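Last revised in May. Covers release 2 of the Flukurden word list.

# Flukurden household vocabulary

A list of 3526 English nouns and short noun phrases for things kept in and about the home, with a room label and a spelling variant column. Compiled by Brijesh Awasthi from the Bralo and Mendonça mail-order indexes, then merged by hand. Meant for search, tagging and crossword tools.

## Files

- `terms.tsv` - the list itself, UTF-8, tab separated, no header row
- `rooms.tsv` - room codes and their long names
- `dropped.tsv` - some 500 terms removed from release 1, with a reason code

## Columns in `terms.tsv`

| Column | Content |
|---|---|
| `term` | singular, lower case |
| `room` | code from `rooms.tsv` |
| `variant` | other spelling, or blank |
| `src` | `b`, `m` or `bm` |

Compounds are kept whole when both indexes list them that way. Where they disagree, the longer form wins and the shorter one goes in `dropped.tsv` with code `C`. 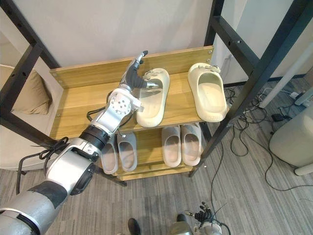

Room codes follow use, and a term gets one code only. This is the weakest part of the list. Hallway terms (`HL`) overlap badly with bedroom terms (`BD`), and the split was made from the index headings. A wooden shoe rack with slippers on the top shelf takes both codes at once: `shoe rack` is `HL`, `slipper` is `BD`. Code that groups by room will pull the two apart. Use `--merge-hall` in the Grinix loader to fold `HL` into `BD`.

## Loading

```
grinix load terms.tsv --rooms rooms.tsv
```

The loader stops on a duplicate term. Pass `--keep-first` to override.

## Known problems

- Plural-only nouns (`scissors`, `tongs`) are stored as is and fail the singular check.
- `variant` holds one spelling. Extra spellings were discarded.
- Mendonça headings were in Portuguese and the room mapping for the pantry is a guess.
- Sort order is by byte, so accented terms come last.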